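Workshop notebook, packing bench
Stevwood building, ground floor
March, entry begun 9:40 am

Purpose of entry: to record the state of the small-carton trial for the Clivdale order, and to set down the folding and filling practice agreed for the bench until the written procedure is revised.

The Clivdale order calls for 300 small parcels, each to go out in a plain brown carton with no printed sleeve. Cartons were received flat from Vevthorpe. The delivery note gives 2,320 pieces, which covers this order and leaves stock for the winter programme. The bundles are stored on the second shelf of the dry cupboard. Bundles are to be opened one at a time and the strap discarded at once; two straps were found underfoot last month.

Board quality is acceptable. The scoring on the top flaps is a little shallow compared with the previous supply, and a flap folded only once tends to creep back over the opening while the carton is being filled. Colleagues are asked to fold each top flap fully outward, hold it for a moment, and release it before placing the carton on the table. Flaps treated in this manner stayed back long enough for filling in nearly every case. The bottom flaps require no special attention beyond the usual tape.

The bench top was wiped down before work began. The join between the two panels remains a nuisance. A carton set across it rocks slightly when pressed from above, and the tape dispenser catches on it. Cartons are therefore to be filled on the near side of the join, with materials kept along the far edge of the table where they can be reached without crossing the filling area. A request to have the panels levelled was lodged with building services in the summer and remains open.
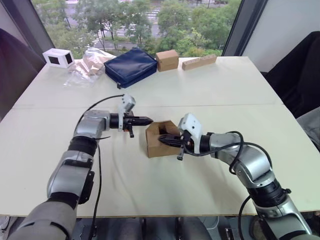 Small brown carton at the filling position, top flaps open; materials along the far edge.

Observations on filling:

The opening is narrow for anything wider than a closed hand. Contents should go in vertically. When items were introduced at an angle they pressed against the inner wall and pushed the carton along the table. A light touch on the opposite side is sufficient to steady it. Gripping the carton by the walls is discouraged, as the sides bow inward and the opening closes up.

The smooth white surface offers little resistance to an empty carton. A rubber mat was tried in the afternoon. It held the carton well but collected dust and fibres, which then transferred to the tape. The mat has been returned to the cupboard and should not be used for this order.

Clear bags are to be kept to the rear of the table. They travel in any draught from the loading door, and one was closed into a flap during the first batch. The parcel was opened and repacked. Crumpled bags may be reused as void fill if clean and dry, although paper is preferred where the recipient has asked for it. Ní Chonaill has asked for it on all orders.

Finished cartons are weighed before labelling. The heaviest in the first batch came to 416 grams, well inside the limit for the small parcel rate. Should any carton exceed 500 grams, set it aside and enter its contents on the reverse of the batch sheet.

Stoppages: one, at 2:15 pm, for a change of tape. The replacement roll is narrower than the standard and leaves the centre seam poorly covered at both ends. Remaining narrow rolls are to be used for internal bundling only. Two cases of the standard width have been requested.

Outstanding matters:

Confirm with Clivdale whether the packing slip goes inside the carton or in a pouch on the lid.
Obtain a price from Vevthorpe for the same carton with deeper scoring.
Re-label the dry cupboard shelves, as the present labels refer to the old carton sizes.
Levelling of bench panels, as noted.

The second batch will be started once the slip question has been answered. Bench cleared and cupboard locked at 4:50 pm.

Last updated: March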